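## 4.3 Lost tracking during shared collection 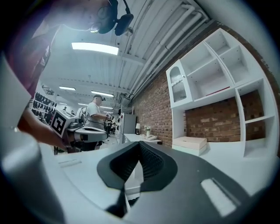

**Figure 4.** Collection at the Clisgate site, with several operators working in one room. The handheld grippers carry marker cubes.

Why did episodes that looked fine to the operator fail in replay? The recorded hand path had a jump in it, usually a short one, and the Toft arm followed the jump at full speed until its force limit stopped it.

We first saw the fault in January, when the arm struck the edge of a counter while replaying a pick task. The limit worked as set and the only damage was a cracked fingertip. We then checked 100 episodes by hand. In 12 of them the gripper pose moved farther between two samples than a person could have moved it. Most of the jumps fell within a second of another operator's marker entering the view. The Wirasov tracker had matched the wrong cube, held it for a few samples, and switched back. It raised no warning, and its confidence score stayed above 90 percent in all but two cases.

Two changes were made. Each cube now has its own marker set, and the tracker rejects any ID not assigned to that session. The replay software also refuses a path with a step larger than 30 mm. The second check caught one more bad episode from the Tinurance set, where the cause was a dropped sample. We have not tested either change with operators who swap grippers partway through a session.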